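이 사이트는 더 나은 읽기 환경을 위해 쿠키를 사용합니다. 계속 이용하시면 쿠키 사용에 동의하는 것으로 간주됩니다. [동의] [설정]

공방 탐방

장보기의 기술: 공유 공방 다드포트에서 로봇이 음료수를 사는 법

1월호 | 글 편집부

공유 1,514 | 댓글 70

토요일 오후의 다드포트(Dadport)에서는 대패 소리와 재봉틀 소리, 그리고 플라스틱 병이 바닥에 떨어지는 소리가 난다. 앞의 두 가지는 들어서자마자 익숙해진다. 세 번째는 그렇지 않다. 병이 떨어질 때마다 옆 작업대에서 의자 다리를 깎던 사람이 고개도 들지 않고 "아깝네" 하고 말하는데, 정말 아까워하는 것인지 인사말인지는 반나절을 같이 있어 봐도 알 수 없었다.

병을 떨어뜨리는 쪽의 이름은 페데바리(Pedevari)다. 머리와 팔 두 개와 다리 두 개가 있고, 열네 달째 장보기를 배우는 중이다. 선반에서 음료수를 집어 장바구니에 담으면 된다. 계산은 아직 과목에 없다. 공방 회원 여섯 명이 회비와 주말을 나눠 내서 만들었고, 그중 누구도 처음부터 장보기를 시킬 생각은 없었다고 한다. 첫 회의록에는 "빨래 개기"라고 적혀 있다. 두 번째 회의록에는 "수건만"이라고 적혀 있다. 세 번째 회의록에서 수건이 사라지고 음료수 병이 등장한다. 회의록을 순서대로 읽으면 야망이 어떻게 현실과 합의를 보는지 꽤 자세히 알 수 있는데, 회원들은 취재진이 그 서류철을 오래 들고 있는 것을 그다지 반기지 않았다.

병이라면 쉬울 줄 알았던 모양이다. 모양이 일정하고, 접히지 않고, 어디서나 살 수 있다. 그런데 초록색 투명 플라스틱이라는 것이 카메라에는 퍽 불친절한 재료다. 빛이 통과하다 말고 표면에서 번쩍이다 말고, 울퉁불퉁한 몸통은 보는 각도마다 다른 물건이 된다. 서 있는 병은 그나마 낫다. 누운 병 앞에 가면 페데바리는 식당에서 메뉴판을 세 번째 넘기는 손님처럼 군다. 손가락을 대기 직전까지 내려서는 그 자리에서 한참 생각한다. 옆에 병이 하나 더 누워 있으면 생각은 더 길어진다.

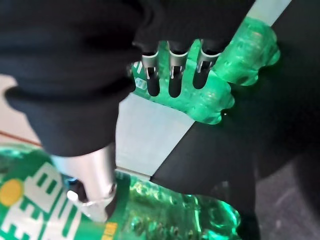 Piroska Sárközi는 집는 것보다 놓는 것이 더 어렵다고 했다. 집는 데 실패하면 다들 웃고 다시 하면 되지만, 잘 집어 놓고 바구니 옆에다 정성껏 내려놓는 걸 보고 있으면 그날 저녁밥이 맛이 없다는 것이다. 그러면서 자기는 차라리 처음부터 못 집는 날이 좋다고, 그런 날은 일찍 퇴근할 수 있다고 덧붙였다.

손은 이번이 다섯 번째다. 회원들은 이 손을 슈타이너(Steiner)라고 부른다. 앞의 네 개에도 이름이 있었느냐고 물으니 잠깐 침묵이 흘렀다. 첫 번째 손은 공방의 3D 프린터로 뽑은 것으로, 악수는 되는데 놓는 것이 안 됐다. 두 번째는 놓기만 했다. 세 번째는 둘 다 됐지만 손가락 끝이 병뚜껑보다 미끄러웠고, 네 번째는 성능이 가장 좋았는데 누군가 커피를 쏟았다. 누가 쏟았는지는 여섯 명 모두 알고 있고, 그 사람이 지금의 손에 든 부품 값을 혼자 냈다.

슈타이너를 조립하는 데 가장 오래 걸린 부분은 손가락 끝이었다. 금속을 쓰자니 미끄럽고 고무만 쓰자니 닳는다. 회원들은 동네 철물점의 의자 발 캡, 낚시용품점의 손잡이 테이프, 지우개, 자전거 튜브를 차례로 시험했다. 공방 벽에는 그 시험표가 아직 붙어 있다. 재료 이름 옆에 별점을 매겼는데, 지우개 칸에는 별이 네 개나 있고 그 아래에 다른 글씨로 "가루는 누가 치우나"라고 쓰여 있다. 대답은 쓰여 있지 않다.

머리 쪽 사정은 플로켄트(Flokent)가 맡는다. 회원 중 한 명이 직접 짠 제어 프로그램인데, 이름의 유래를 물었더니 남은 도메인 중에 제일 쌌다고 했다. 원리는 단순한 편이다. 사람이 로봇의 팔을 대신 움직여 시범을 보이고, 플로켄트는 그 시범을 모아 흉내 내는 법을 익힌다. 시범은 많을수록 좋다. 그래서 회원들은 퇴근하고 공방에 와서 음료수를 바구니에 담는다. 다 담으면 선반에 도로 진열하고 또 담는다. 편의점에서 일해 본 회원은 이 대목에서 눈에 띄게 말수가 줄었다.

흉내쟁이를 가르칠 때는 버릇이 문제가 된다. 지난가을에 페데바리는 병을 집기 전에 꼭 한 번씩 손목을 털었다. 사흘 동안 모터를 뜯어 보고 배선을 갈아 끼운 끝에, 시범을 가장 많이 보인 회원이 손목 터는 습관이 있다는 사실이 밝혀졌다. 본인은 끝까지 부인했다. 부인하면서 손목을 털었다. 그 시범들은 지우기가 아까워 따로 보관 중이고, 폴더 이름은 회원의 이름이다.

연습용 매대도 손수 꾸몄다. 가게 흉내를 내려면 가게처럼 성가셔야 한다는 것이 이들의 지론이다. 선반 위로는 투명한 플라스틱 덮개가 둥글게 내려오는데, 조명이 거기 닿으면 길게 번져서 사람 눈에도 거슬린다. 왼손은 파란 장바구니를 들고 오른손은 병으로 간다. 두 손이 서로 다른 일을 한다는 것은 말로 하면 쉽다. 처음에는 오른손이 뻗을 때마다 왼손도 예의상 같이 따라나섰고, 바구니가 선반을 들이받는 바람에 매대의 앞줄이 통째로 쓸려 나갔다고 한다. 의자 깎던 사람의 "아깝네"가 그때 생겼다.

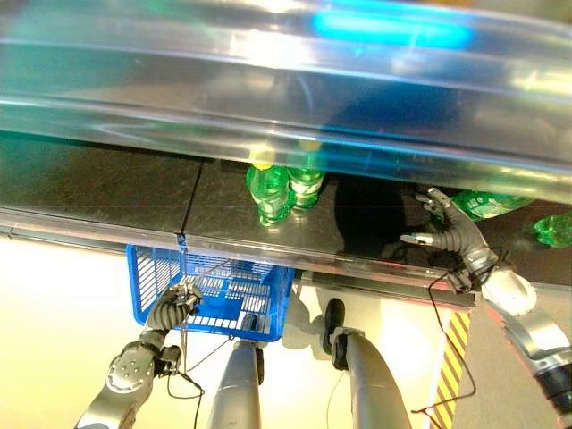
바구니는 왜 안 놓나

놓을 줄을 몰라서다. 조금 더 점잖은 설명도 있다. 바구니 손잡이는 가는 금속이고, 매달린 채로 흔들리고, 잡는 순간 무게가 한쪽으로 쏠린다. 한번 제대로 잡았으면 그대로 두는 편이 모두의 정신 건강에 좋다는 결론이 일찌감치 나왔다. 그래서 훈련은 왼손에 바구니를 쥔 상태에서 출발한다. 쥐여 주는 일은 사람이 한다. 한때는 쥐는 것까지 스스로 하게 하려고 꼬박 한 달을 썼는데, 그 한 달의 기록은 회의록에 "보류" 두 글자로 남아 있다.

성적이 궁금한 독자도 있을 것이다. 서 있는 병을 집어 바구니에 담는 데 성공하는 비율은 거의 70퍼센트라고 한다. 누운 병의 비율은 알려 주지 않았다. 다음 호에 다시 물어봐 달라고 했다.

과자는 최근에 추가된 과목이다. 병만 사 오는 로봇은 손님 대접에 쓸 수 없다는 의견이 나왔고, 이 의견에는 드물게도 반대가 없었다. 봉지는 병과 정반대의 이유로 어렵다. 구겨지고, 바스락거리고, 힘을 조금만 더 주면 안에 든 것이 가루가 된다. 회원들은 가루가 된 봉지를 버리지 않고 먹는다. 작업대마다 숟가락이 하나씩 꽂혀 있는 이유를 오후 늦게야 알았다.

공방의 다른 이용자들과는 대체로 사이가 좋다. 목공 쪽에서는 매대에 쓸 받침을 깎아 줬고, 재봉 쪽에서는 천이 관절에 말려 들어가지 않게 박음질하는 법을 가르쳐 줬다. 갈등이 있다면 멀티탭이다. 페데바리가 켜지는 시간에는 재봉틀을 한 대 꺼야 하고, 그 순번표가 냉장고에 붙어 있으며, 순번표는 이용자들이 제각기 고쳐 써서 이제 날짜보다 화살표가 많다. 화해의 뜻으로 로봇팀이 매달 음료수를 돌린다. 바닥에 여러 번 떨어진 것들이라 뚜껑을 열 때 약간의 각오가 필요하다.

앞으로의 계획을 묻자 대답이 여섯 갈래로 나왔다. 누구는 걸어서 매대까지 가게 하고 싶다 했고, 누구는 바구니 두 개를, 누구는 손목 터는 폴더를 다시 열어 보고 싶다고 했다. Piroska Sárközi는 수건 얘기를 꺼냈다가 나머지 다섯 명의 눈총을 받았다. 걷기 안건은 지난달에도 올라왔는데, 누가 뒤에서 붙잡고 따라다닐 것인지를 정하지 못해 넘어갔다.

해가 지자 회원들은 매대를 정리하고 병을 주워 모았다. 페데바리의 전원은 맨 마지막에 내린다. 전원이 나가면 손가락 힘이 풀려서, 누군가 바구니 밑에 손을 받치고 있어야 한다. 그날 당번은 커피를 쏟은 사람이었다. 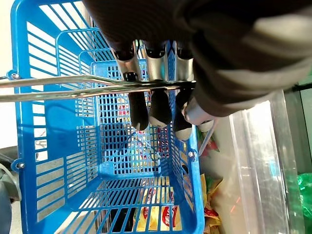

장바구니의 금속 손잡이를 감아쥔 손. 바구니 오른쪽은 과자 봉지.

다드포트 공방은 토요일 오후에 구경꾼을 받는다. 입장료는 없고, 오는 길에 초록색 병 음료를 한 병 사 오면 반긴다고 한다. 찌그러진 것도 받는다.

공유 1,514 | 댓글 70

뉴스레터를 구독하시면 다음 호 공방 탐방을 메일로 먼저 보내 드립니다. [구독하기]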